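Koltel hand-held grippers, home demo: quick review

Posted February 17, 2022

Went to the Koltel demo so you don't have to read the brochure. Typing this on the train, sorry for the spelling. Short version: good grippers, tiring day, price is a bit cheeky.

They ran it in a bedroom, laundry everywhere. Nasrin Jalali did the talking. You work the grippers by hand, they record what you do, and a robot arm is meant to learn the job later on. No arm on the day. Bit of a let down, I'd hoped to see one.
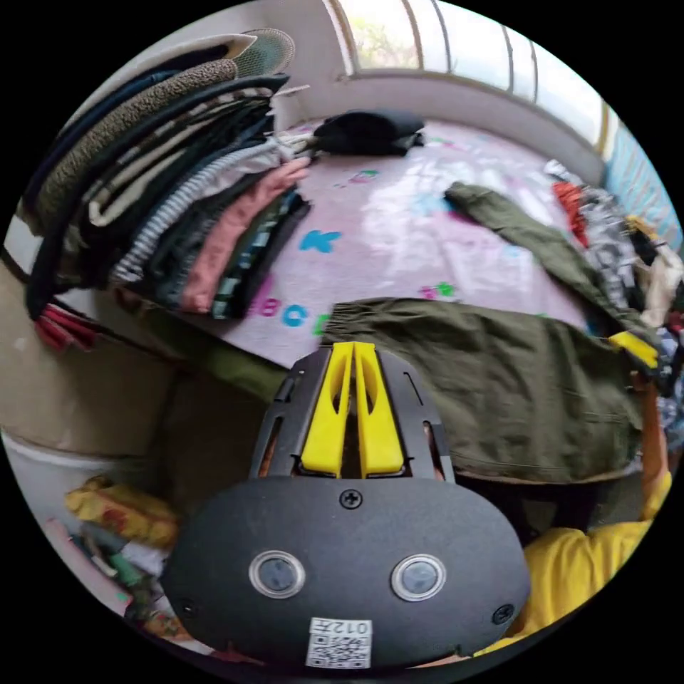
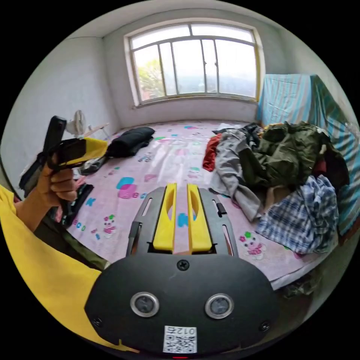
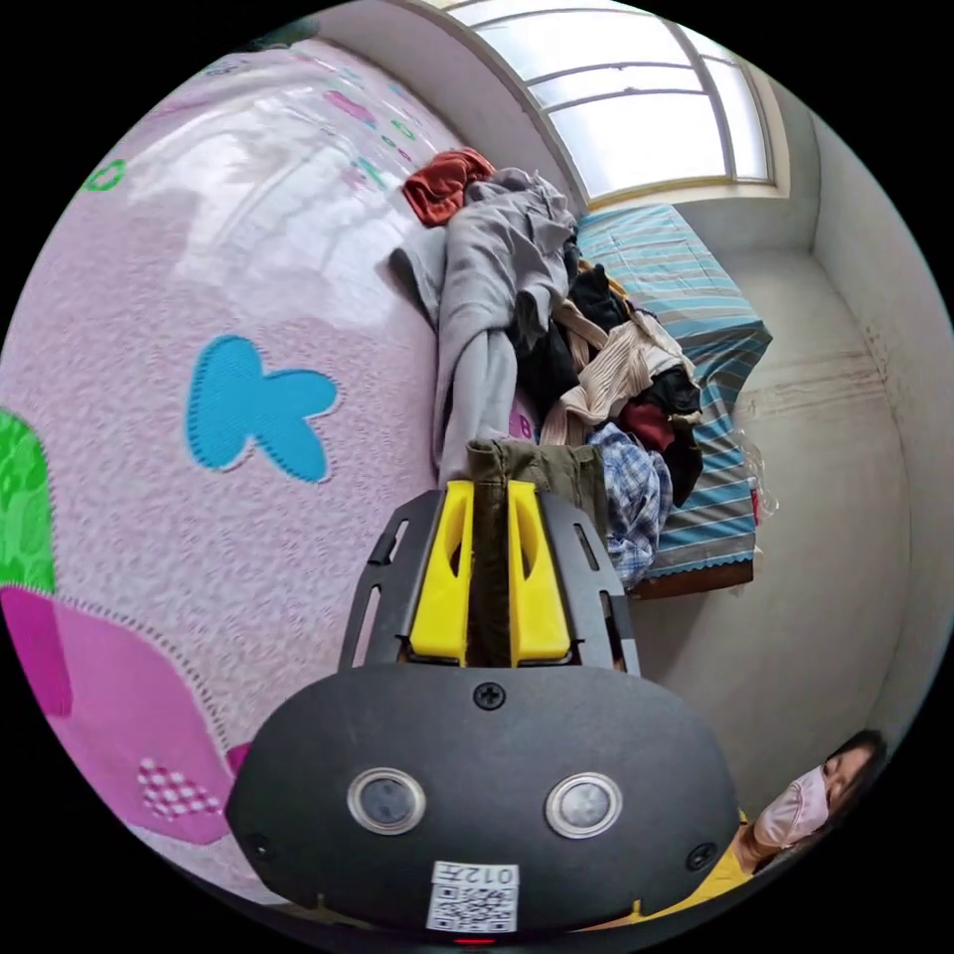
Clothes on the bed and the yellow-fingered grippers at the Koltel demo. Olive-green garment between the fingers in the third photo.

What I liked. The fingers. Simple, bright, easy to keep an eye on while you work. Had a go for 12 minutes and got the hang of pinching a waistband pretty quick. Knits are easy. Thin cotton slides out if you rush, and I rushed.

What I didn't. Weight, mostly. My wrists were cooked. Ardalan Nazari had a turn after me and said the same, and he lays brick for a living. Trigger is stiff too. Collars are a pain, gave up on two and just flattened them with the side of my hand (not allowed aparently).

Setup looked easy enough. Stickers on the housings for pairing, Nasrin said, left and right. Mixed mine up once and had to start the whole take over.

Price: $399 each, $707 for the pair. Carry case is another $70, which I reckon should be thrown in. The Dunditz pair is cheaper but the fingers on those are mushy and the colour wears off. Tried them last year, wouldn't again.

Would go back if they bring an arm. Jovita Tapia at Koltel is taking names for the next one, still in February, at their Dusby workshop. Wear short sleeves, it gets warm. Parking is terrible, take the tram.

Four out of five for the grippers. Three for the sandwhiches.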